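把持具を持つ側の仕事 リネン仕上げ工程の自動化と人員配置

家庭用リネンのクリーニングを手がけるSwaiは、Pemleyの工場で折り畳み工程の自動化を進めている。対象は集配で預かる毛布、部屋着、子ども用の寝具などで、寸法も生地もそろっていない。折り畳み機の社内呼称はBretero。双腕式で、各腕の先に2本指のグリッパーを備える。

工程技術を担当するクヴィド・プロハースカ(Kvido Procházka)氏に、導入の経過と現場の作業の変化を聞いた。同氏は仕上げ班の出身で、手畳みの作業標準を書いた経験がある。

平物と異形物の差

シーツやタオルのような平物については、業界では以前から専用機が使われてきた。Swaiでも平物ラインは早くに機械化されている。残っていたのが異形物だった。

「平物は端が4つあって、どこが角か分かる。起毛の毛布を丸めて置かれると、表がどちらで、端がどこにあるかをまず探さないといけない。人は触りながら探すので、工程表には『広げる』としか書いていない。その一語の中に動作がいくつも入っていました」

異形物は現在の社内分類で107種ある。このうちBreteroに流しているのは薄手の部屋着と小型毛布が中心で、厚手の掛け物と、紐や金具の付いたものは手作業に残した。分類は仕上げ班が見直し、機械が止まった品目は手作業側へ戻す。

教示作業の実際

Breteroの動作は、作業者が手持ちのグリッパーで布を扱った記録をもとに作られる。手持ち具の指の機構は機械側に合わせてあり、作業者は左右に1台ずつ持つ。素手であれば一息で済む動作も、指が2本になると手順が変わる。

「最初の週は全員が遅くなりました。素手なら親指の腹で布をずらして一枚だけ取る。グリッパーではそれができないので、いったん山を作ってから稜線をつまむ。熟練者ほど癖が抜けるまで時間がかかった、というのが私の印象です」

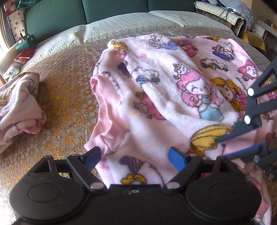

指先のパッドは摩耗品として扱う。起毛の生地では毛羽がパッドの面に付き、放置すると滑り始める。班では作業の区切りごとに粘着ローラーで清掃し、交換した日を記録票に書く。当初は清掃の手順がなく、保持に失敗した原因を動作の側に求めて半月ほど調整を続けたという。

「動作をいくら直しても再現しない。パッドを替えたら直った。記録票に欄を一つ足して終わりです。機械の担当と布の担当が別の部屋にいたので、話が伝わるのが遅かった」

教示は工場の作業台だけで行うわけではない。集配先で布が置かれるのはソファの前や寝台の上で、下に敷物があり、光の入り方もまちまちである。社内では将来、引き取り時の仮畳みにも同じ記録を使う案があるため、住宅の居間に布を広げて行う回を設けた。工場の台は白い無地で、布との境がはっきりしている。柄物の上に柄物を置くと、どこまでが対象の布かを判別する難度が上がる。

「工場で取った記録だけで組むと、下の敷物ごとつまむことがある。現場の人に言わせれば当たり前の話で、私たちが台の色に頼っていただけでした」

先月分として採用した記録はほぼ266件。採用の可否は仕上げ班が判定する。判定の基準は所要時間より、つまみ直しが意図したものかどうかに置かれている。つまみ損ねてやり直した記録も捨てず、別の区分に入れて残す。

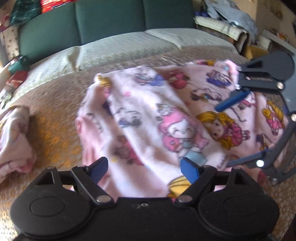 判定を誰が行うかについては、導入時に議論があった。技術部門は当初、映像を見て自部門で選別する方針を立てていた。これに対し班の側は、折り目の位置が納品基準に合うかどうかは映像を見慣れた者にも分からないと主張した。結果として判定は班に移り、技術部門は記録の欠損だけを確認する。

「権限の線を引き直したことになります。班の人は以前、検品はしていても、工程の設計には触れていなかった。今は『この畳み方は教えない』と決められる。断られた案の中には私の案もあります」

配置と評価

Pemleyの異形物班は、導入前と同じ5人で構成される。人員は減っていないが、時間の配分は変わった。手畳みに充てる時間が減り、教示、判定、機械の監視が加わった。評価制度は処理枚数を基準としていたため、教示に入った作業者の評価が下がるという不都合が起きた。是正までに3か月を要した。

「これは私の見落としです。枚数が付かない日が続けば手当に響く。教示を頼まれても断る人が出て当然でした。現在は教示の時間を別枠で計上し、枚数の分母から外しています」

身体への負荷については、評価が分かれる。前かがみで毛布を引き寄せる動作は減った。一方、手持ちグリッパーを使うと前腕が張るという声があり、連続使用には上限を設けた。握りの太さは現在1種類で、手の小さい作業者には合っていない。細い握りを試作しているが、重心が前に寄るため、まだ配布していない。

Bromcombeの工場への展開は未定である。同工場は厚手の掛け物が多く、Pemleyの記録をそのまま使える品目が少ない。プロハースカ氏は、機械を先に送ることには反対の立場をとる。

「先に送るなら手持ち具です。あちらの班が自分たちの品目で触ってみて、機械に向くものを選ぶ。順番を逆にすると、機械に合う品目を探す仕事になってしまう」

道具を持つ手との共存

異形物の仕上げには、折り畳みのほかに部分的な送風、毛並みの調整、糸くず取りが含まれる。これらには手持ちの道具を使うため、片方が布を押さえ、もう片方が道具を当てるという組み合わせが生じる。ドライヤーの場合は先端の向きと布からの距離が問題になり、電源コードが布の上を通ることもある。

Breteroは今のところコードを布と区別する処理が不十分で、人が道具を持って加わる工程では腕の速度を下げている。作業者からは、速度よりも腕がどちらへ動くかを先に知りたいという要望が出た。次の改修では動き出しの前に指先をわずかに開閉させ、合図とする予定である。

「表示灯を付ける案もありました。でも布を見ている人は灯を見ない。視線の先にあるのは指先なので、そこで知らせる方がいい。これも班から出た案です」

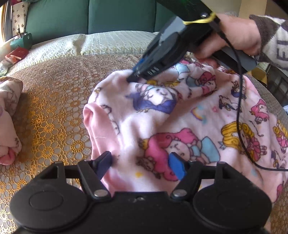 今後の課題

当面の課題として同氏が挙げたのは、手畳みの技能の維持である。機械に回す品目が増えると、新しく入った人が簡単な品目で練習する機会が減る。Pemleyでは毎朝、始業後の一定時間はBreteroを動かさず、薄手の品目も手で畳む。処理能力の面では損失になるが、12月の繁忙期にもこの時間は維持した。

もう一つは、記録の扱いである。誰の動作がもとになったかは、現在の台帳では追えるが、班の外には示していない。退職した作業者の記録を使い続けてよいかについても、社内の規定はまだない。

「動作に名前を付けるかどうかは、本人たちの間でも意見が割れています。載せてほしい人もいるし、失敗の区分に自分の名前が残るのは嫌だという人もいる。私が決める話とは思っていません。次の班会議の議題に入っています」

取材の終わりに、手持ちグリッパーで小型毛布を畳ませてもらった。端を見つけてつまむところまではできたが、持ち上げると二枚重なっていた。判定は不採用、区分は「つまみ損ね」であった。

コメント

リネン屋の二代目
うちも枚数評価なので耳が痛いです。教示の時間を別枠にしたとき、手当の原資はどこから出したのでしょうか。そこが一番知りたい。

mofu_mofu
起毛で滑るのは分かる。粘着ローラーだとパッド側に糊が残りませんか。うちの搬送機では固く絞った布で拭いています。

匿名
「広げる」の一語に動作がいくつも、の部分を作業標準の担当に回覧しました。

仕上げ歴長め
握りの太さはぜひ早めに。試作の重心の件、バッテリーを手元側に移せない構造なのかな。

返信:mofu_mofu
握りにテープを巻いて太くするのは簡単でも、細くするのは無理ですからね。最初から細い方に合わせておく手もありそうです。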